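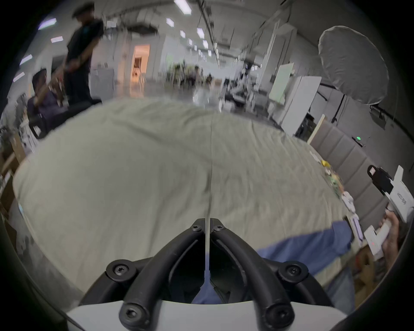

Graugrünes Tuch, viele Falten: Tischdecke in einer offenen Werkstatt.

Glatt soll es sein, das Tuch. So steht es in den Ratgebern, so verspricht es die Firma Prikument, die ihre Decken als »pflegeleicht ab dem ersten Tag« verkauft. Auf dem großen Tisch in Zelach ist davon wenig zu sehen. Der Stoff wirft Falten, in der Mitte zieht sich schwach ein Knick entlang, vorne beult die Kante deutlich aus.

Yoon-hee Jeon hat die Decke für die Gemeinschaftswerkstatt ausgesucht. Sie mag blasse Farben, weil man Kleinteile darauf besser findet. Das leuchtet ein, nur liegen die grünen Platinen am rechten Rand eben neben dem Tuch. »Wer lötet, schiebt die Decke weg«, sagt Jeon. Warum dann überhaupt eine Decke?

Wegen der Ruhe, heißt es. Weicher Stoff auf dem Tisch, gepolsterte graue Wände daneben, das soll den Lärm schlucken. Der Raumausstatter Pladum wirbt damit, dass Gespräche »bis zu 16 Prozent« leiser wirken. Gemessen hat das in Zelach keiner. Anneli Jääskeläinen, die seit Dezember hier arbeitet, zuckt mit den Schultern: Die Polsterwand möge sie, das Tuch störe sie beim Schreiben.

Auch das Zusammenlegen ist so eine Sache. Zu zweit geht es ordentlich, allein wird ein Knäuel daraus, und das Knäuel liegt dann bis zum nächsten Morgen im Regal. Bügeln? Jeon lacht. Das Bügeleisen steht bei ihr zu Hause.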